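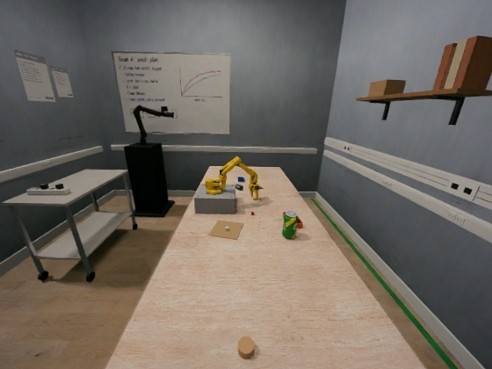 The lucky store

July 30, 2022

There is a gas station on the road out of Udport with a banner across the front window that says LUCKY STORE in letters you can read from the far lane. Under it is a smaller sign: OVER 1,000 WINNERS SOLD HERE. I have driven past it for years. Last week I finally went in and asked what counted as a winner.

The woman at the register was very nice about it. A winner, she said, is any ticket that pays. Any ticket? Any ticket. So a scratch-off that costs $5 and pays back $5 is a winner, and so is the $2 one that gets you a free ticket which then gets you nothing. I asked how many tickets the place had sold in total to get to those winners and she looked at me the way my dentist does when I ask what the rinse is for.

I bought one. Of course I bought one. I lost.

My friend Lacey Pearce drives past two perfectly good places that sell tickets to get to this one, and she can defend it. Somebody won big there in March. There was a photo in the window with the giant check. Before that, somebody else won big there, and she's pretty sure there was a third. Her view is that a place can't keep having that happen for no reason.

My view is that it can, easily. If a store gets called lucky, more people buy there. If more people buy there, more winning tickets get sold there, along with a great heap of losing ones that don't get a banner. Then the winners bring in more people. You could do the whole thing with a store picked off a map with your eyes shut. Lacey says I take the fun out of things. Maybe, but she's the one buying the extra gas.
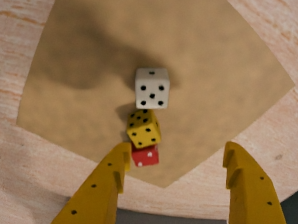
A five on the white one, with the yellow and the red below it.

What bothers me is how hard it is to shake even when you know better. I grew up in a house where dice got blown on. My aunt had a chair she wouldn't sit in for cards. And when I play anything with a die in it and haven't seen a six for a while, I still feel one coming, right up in my shoulders. The die has no idea what it did last time. I could explain that to a child and then turn around and bet on the six.

I brought this up with Salamatu Lawal, who used to teach math, hoping for some support. She was less impressed with me than I expected. She said most people who tell you the odds are just as bad at them as Lacey, they only pick different things to be bad at. Then she asked me how I chose my doctor. I chose him on the strength of 10 online reviews and a good parking lot. I had no answer and went to get more coffee.

So I've been trying to catch myself at it, and the list is not flattering. I believe a certain line at the grocery store moves faster. I think bad drivers come out when I'm late. I'm convinced that washing the car makes it rain, and I have brought this up at dinner as if it were news.
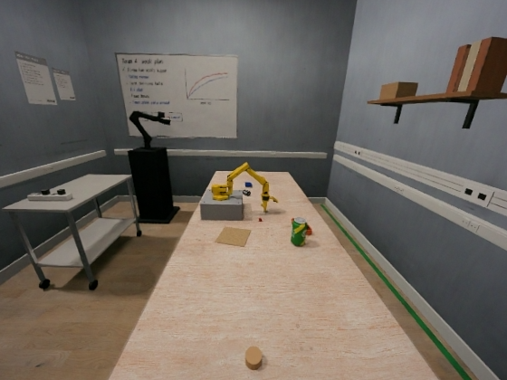
The grocery line is the one I'd fight for, and it's also the one with the least behind it. I have never timed it. I don't even remember the days when it went slowly, and I must have had plenty, given how often I've stood there reading the gum. The fast days I remember very well. If I put up a banner it would say OVER 1,000 QUICK CHECKOUTS and it would be every bit as good as the one at the gas station.

Charoen Boonyarit, who reads this blog and writes to me when I get something wrong, will want me to say that some hunches are worth having. Fine. A cook who thinks the oven runs hot on the left is probably right, having burned a lot of food on the left. A hunch about an oven gets checked every time you make dinner. Mine about the checkout line has never been checked by anything. I'm less sure where hunches about people go. I've had a bad feeling about somebody and been right, and I tell that story often. I assume there were others I had a bad feeling about and simply never spoke to again, and some of them might have been lovely.
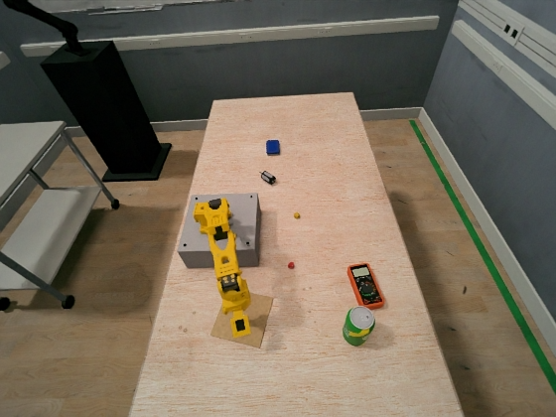
The long table, with the yellow arm down the left side of it.

Back to the gas station. I did ask one more thing before I left, whether the store gets anything when it sells a big one. She said she thought the owner did, she wasn't sure how much, and that he'd paid for the banner with it. So I suppose the store is lucky for somebody.

I also asked whether she plays. She doesn't. She used to, and then she started working there and saw what goes in the trash can by the door. I looked at it on my way out and it was full to the top, all those little silver crumbs. It wouldn't fit on a sign, I guess – or it would, but who'd stop for it?

Lacey has read this and says I should have bought two. She's going by again before the weekend and has offered to pick one up for me. I gave her the money.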